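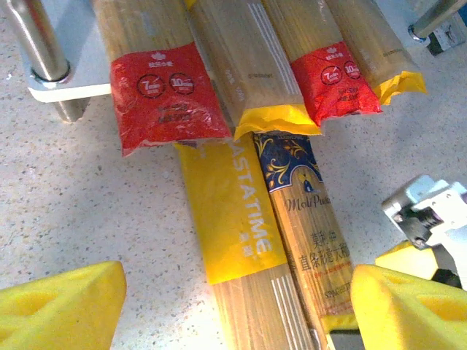 Packaged spaghetti on a speckled countertop

Hestis Hitting Mat, Indoor
Manufacturer: Sakamoto
Item no. 778

The Hestis is a single-station hitting mat for simulator bays and home nets. The turf is knitted nylon over a closed-cell foam base. It accepts standard wooden tees and the rubber tee supplied. The strike panel lifts out and can be turned end for end when one side wears.

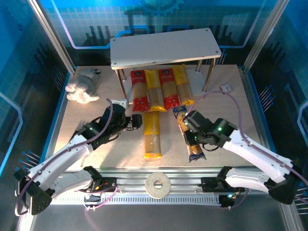 By Ilze Ķēniņš, Mustden Golf Supply
July 10, 2018

Specifications
Hitting area: 5 ft wide
Overall length: 96 in
Turf: knitted nylon, green
Base: closed-cell foam, non-slip underside
Orientation: right- or left-handed
Warranty: 18 months, strike panel excluded

Unroll the mat on a flat, hard floor and leave it overnight before use. Do not install over carpet. Seams face away from the ball. Brush the turf along the grain and vacuum without a beater bar. Replacement strike panels are sold singly and fit all Hestis mats made since December. 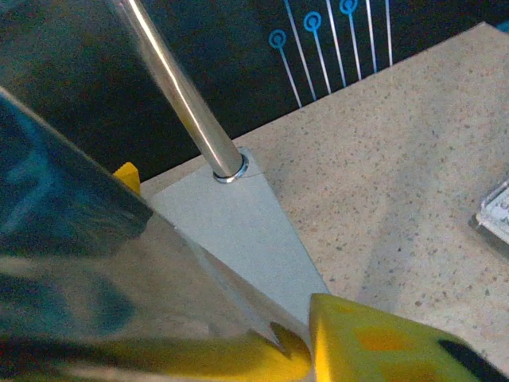 Photo: Grutano

In the box: mat, strike panel, one rubber tee, floor tape. Net and projector screen not included. Ships rolled, by freight carrier, curbside delivery only.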